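Speaker notes: Standing packets up in a clear bin
Home storage talk, Rustby branch, 18 June 2021
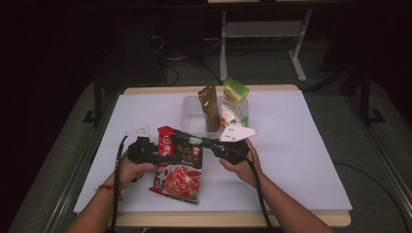 KITCHEN AND PANTRY

Start with the container. Clear plastic, rectangular, nothing special. Two packets are upright in it, a brown and gold pouch and a green and white bag. The red and black one is still out on the white board. Leave the slide up while people find seats.

Ask who has a drawer of packets lying flat. Wait for hands.

Main point: flat packets get buried. Upright packets show their top edge, and you can flip through them like file cards. Both of these come up past the rim, so there is something to take hold of.

Mention the lean. The brown pouch tips toward the green bag. With only a couple of packets in a bin they will do that. Fill it or put a divider in. Folded card works.

Handling: take the packet by its upper edge. Opened ones need a clip first. Forough Taheri asked last time about powders, so say it again: fold twice, clip, then stand it up.

Labels. If the front is in a language not everyone at home reads, put a strip of tape on the top edge with the name and the date opened. Same side every time.

Numbers from my own pantry, if asked: 112 packets before sorting, 20 thrown out. Do not spend long on this.

Pass around the two sample bins. The tall one goes back to Steinar Mogensen after the break.

Skip the part on jars if we are running behind. Behrouz Shokri covers jars in July.

Questions, then lights up. Sign-up sheet is by the door.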